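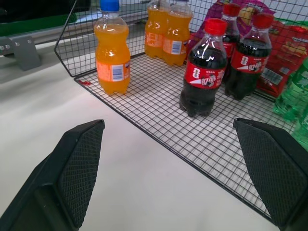 Orange soda and cola in the black wire basket.

2 min read

Rurnham's local page says a wire basket on the table will "transform" how you keep drinks and snacks. I have doubts. A thread.

1/ It's mesh. Small bottles on a wire grid lean as soon as you take out their neighbour. A plain tray would do the same job.

2/ Orange soda, cola, packaged snacks, one green bottle. Tidy? It's a shopping bag with better posture.

3/ Noemí Alvarado says you can see what you've got. Fine – you can see it on a shelf too.

4/ Araceli Orozco swears by hers and wipes it down every August. Every August! Try getting spilt cola out of a grid that fine.

5/ I'll give it one thing: it carries well if there are handles. Check before you buy.

6/ Still want one? Don't pay 20 quid. Kallance market had them for 11.

Contact | © 2022 | Back to top

Recent
Do we need a second fridge?
Crisps: box or bag clip
Cervantes Road car boot, what I left behind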